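Don't Trust a Cell That Has Never Been Dirty

Szu-yu Tam asked me to write something kind about the virtual set-up course that Drekuron now runs before anyone is let near a real cell. I have done the course. I'll be as kind as I can.

The idea is simple enough. You get the arm, the table and the part in simulation, and you do the whole job there: fix the base, teach the positions, set the grip, save it, hand the file over. The old way at Fletthorpe took 11 days of standing about with a pendant. The new way takes 3, and most of that is done sitting down. I can see why managers like it.

My first complaint is the fader panel task. Moving a slider along a slot sounds like nothing, and in the simulator it very nearly is. 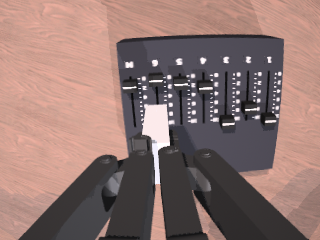

A real fader has a feel to it. Some drag, some have been full of crumbs for years, and a cap that has been pulled at by bored people will wobble before it slides. You find out how hard to push by pushing too hard. In software somebody picked a friction value, probably before lunch, and every fader of that type has it for ever. I asked Gyula Pálfi, who maintains the cells, whether anyone had compared the value with a real panel. He said it was on the list.

Then there's the base. Anyone who has looked after an arm knows that the mounting is half the work. Bolts settle. Tables bow a little in a warm room. Last July we lost most of a shift at Karaca to a plate that had crept, and every taught point on that cell was out by the same small, maddening amount. The course gives the plate one slide and tells you to check it "regularly". How often? With what? I'd have swapped the whole section on menus for ten minutes with a torque wrench.
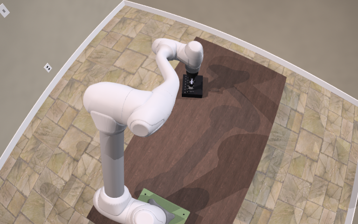

People tell me I'm asking too much of it, and that the simulator is only there to get the reach and the order of moves right. Fine. For that it's good, and I'd use it again. I caught two bad approach angles that would have cost me a gripper. But the Fovum sales sheet doesn't say "good for reach". It says 140 set-ups finished "without touching hardware", as if touching hardware were the part we all wanted rid of.

My own rule is 8 hours on the real cell before anybody signs off a file made in the virtual one, with the covers off for at least some of it. Szu-yu thinks that's excessive. She may get her way, and if she does I'd like the first service visit logged against the training budget.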